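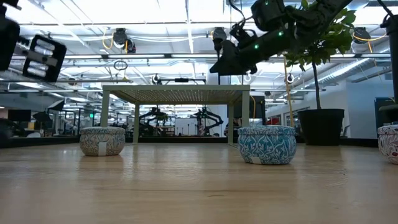 Three tins on the honey-colored table. The big blue one thinks it's in charge.

Filed under: Small Collections, Kitchen & Table
Jun 8, 2021 — by Apolline Besson

I did not set out to own tins. I set out to own one tin, for buttons, and I bought it in March at the Flikdale flea market from a man who wrapped it in so much newspaper that I assumed it was glass. It wasn't, but by then I was flattered. Then came another, and then the lids started to look lonely without company, which is the sort of thing you say to yourself with your wallet already open.

They're round and squat with lids that dome up a little, so they stack about as well as oranges. I've tried. Florian Coste has also tried, and Florian once got a sofa up four flights of stairs, so I consider the matter closed.

A line or two on each, left to right:

The blue-gray one. Flowers and vines packed in tight on white, very much the pattern of a great-aunt's good plates. It holds the buttons. It also holds a key I can't match to any door I have ever lived behind.

The sky-blue one. White flowers, and the biggest of those showing. I bought it for tea and filled it with rubber bands. Florian says this is a waste of a handsome tin and I say he hasn't seen how many rubber bands I have.

The red one. Dark red flowers on white, and only half in the shot, as suits the shy member of the family. Sewing thread, mostly. One cough drop of unknown vintage.

The little white labels on the first two are staying put. I peeled one off a different tin last winter and spent an evening with cooking oil and a butter knife, and the sticky patch is still there, collecting lint. I've made my peace with labels.

The low white table behind them has a top like a sieve — fine for tins, terrible for anything you'd describe as a crumb. The potted tree has a stake to lean on and I envy it.

A fourth tin is on its way from a seller in Nandham. It's green. It was a bargain, and I have no idea what goes in it.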